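Housekeeping in Brundton

I've kept this page on household customs in Brundton for a few winters now, and housekeeping is the entry people write to me about most! So I've made it longer. Brundton is a hill town of 1,894 people, and by housekeeping I mean the ordinary round of it: the cloths, the beds, the floors, and who gets to complain about them.

Table linen

Most homes I know own two tablecloths, an everyday one and a better one for Sundays. The everyday cloth is very often a print (flowers or leaves, usually on something pale) and it stays on between meals. Older families call it the "monti," after the Monti drapery on the square, which sold cloth by the arm's length until it closed. 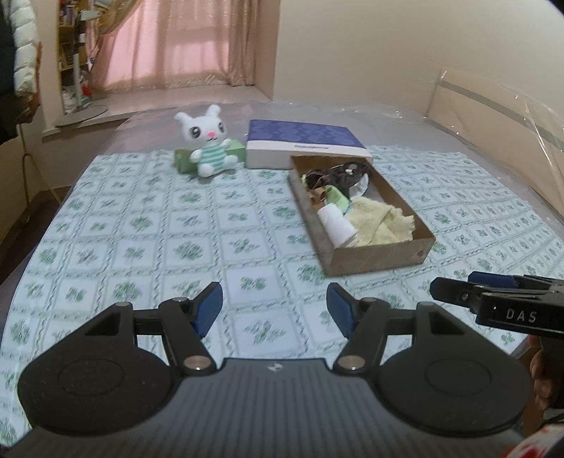 Shaking the cloth out of the window after lunch used to be normal, and my neighbor Katia Galli still does it, crumbs and all, to the delight of the sparrows. Down in Basano they brush the crumbs into a little tray instead and think we're savages. Stains are treated with salt first, then soap, then a good long argument.

Beds and airing

Bedding goes over the windowsill in the morning, and it should be back in by 11. I was raised on that rule and I still feel guilty at noon. In February you get a shorter airing, and wool blankets come out of the chest with bay leaves stuck to them. Agata Lombardi wrote a 45-page booklet on all this, The Cumetti Chest, named for her grandmother's side of the family, and I've borrowed from it shamelessly.

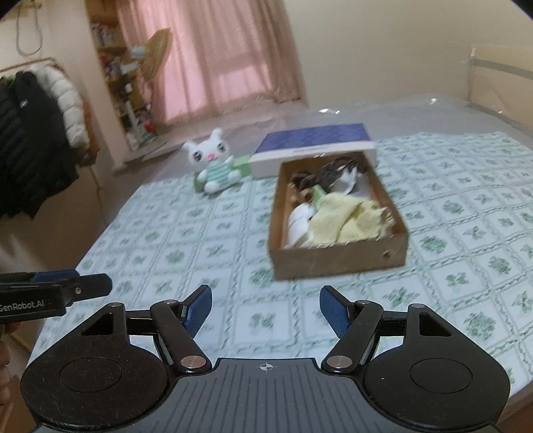
Wash day

Thursday, always, at least on my street. The public washhouse had cold water only, so sheets were soaked at home the night before and carried down in baskets. It's locked these days, but you can still peek in through the side gate.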